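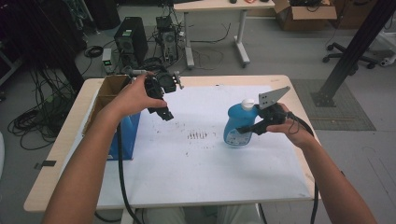 4.2 What the packers told us about the change

Figure 3. Two hand-held grippers at the packing table, the right one closed on a blue bottle with a white cap.

We had expected, going into the interviews, that people at Koviron would mostly want to talk about speed, and a few of them did, but the conversations kept drifting back to something more ordinary: how it feels to do a job you have done for years with a tool between your hand and the thing you are picking up. The grippers in Figure 3 are worn down to habit by now for some of the staff, while others still think about each grasp. Bronisława Kurek, who was kind enough to sit with us through two long afternoons in February, told us that she missed the feel of the bottles more than she had thought she would. "With my fingers I knew if a cap was loose," she said. "Now I have to look."

That extra looking came up again and again (we coded 91 separate remarks that touched on it), and it deserves a little patience from the reader, as it shows up nowhere in the output records. The packers recorded 397 demonstrations for the Priminard system over the study period, alongside their usual orders, and the shift sheets count a demonstration as one item handled. They leave out the pause before the grasp, or the second try when a bottle is held too low. Sławomir Górecki, the shift lead, had noticed this well before we did and had started writing the second tries in the margin in pencil.

There was pride in the work too, and we would not want to lose sight of it. Several packers spoke of "teaching" the system, and Zofia Jasińska described going home pleased on days when she had found a cleaner way to come at an awkward item. She was also the one who asked us, quite reasonably, whether teaching would be added to her job description and paid at a different rate. Management had no answer for her at the time of our interviews. We take up the question of pay in Section 5, together with the cables, which came second only to the missing sense of touch among the complaints we heard.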